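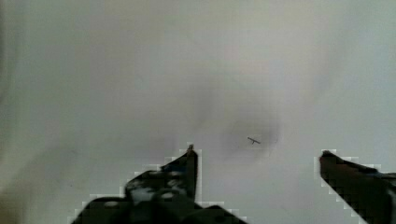 Small dark thing on pale surface divides Asley

ASLEY – A very small dark object has now occupied the residents of the Corkel building for longer than the roof did, and the roof leaked.

The object is thin, gray going on black, and has a short crossbar that gives it the look of a letter T leaning on a lamppost. It might be a pin. It might be a staple, or a bit of wire. It lies on a pale work surface in the shared craft room on the ground floor, with a faint grayish smudge around it, and it is the smudge that people are arguing about.

"I say shadow," said Nuala Lenihan, who runs the Wednesday bookbinding group and was first to report the matter. "Fiachra says stain. We have agreed to speak about other subjects at lunch."

Fiachra Madigan, who looks after the room bookings, confirmed that he says stain. He pointed out that the surface was new in May, that it cost $554 fitted, and that the building's lease with the landlord, Hennessy, has a paragraph on marks. He has read the paragraph to several people, a few of whom had asked.

The case for a shadow is that the patch is soft, blurry and oval, and keeps close company with the object. The case against is that it spreads mostly to one side and seems a lot of shadow for something that size. Diarmuid Keane, a retired surveyor from the third floor, has offered to settle the question with a lamp. His offer is on the agenda for the next residents' meeting, where it is item 8, after bicycles.

Picking the thing up would be quicker. Lenihan says she would have done it already, but a notice went up asking that loose metal in the craft room be left where it is found until its owner can be identified. The notice dates from an earlier affair involving an upholstery needle and a visitor's sock, and it has never been taken down.

Ownership is its own problem. The bookbinders say they use thread. The model railway people, who have the room in the evenings, say everything of theirs is labeled. Suspicion then moved to the paper flower class taught by Saoirse Ní Chonaill, who does use wire and buys it from Zilmont in packs of 703 pieces, a number she has never been able to explain.

"If somebody wants me to go through a pack and see whether one is missing, they can bring me a coffee and sit there with me," Ní Chonaill said. By press time she had received the coffee, from Keane, but the pack remained sealed.

Noreen Sheehan, whose apartment is directly above the craft room, said she had been down to look and had needed her other glasses. She thought it was probably a staple. She also thought the radiator in the hallway had been making a noise since winter and wondered whether anyone planned to hold a meeting about that.

The residents' meeting begins at 5 in the craft room. Attendees are asked not to lean on anything.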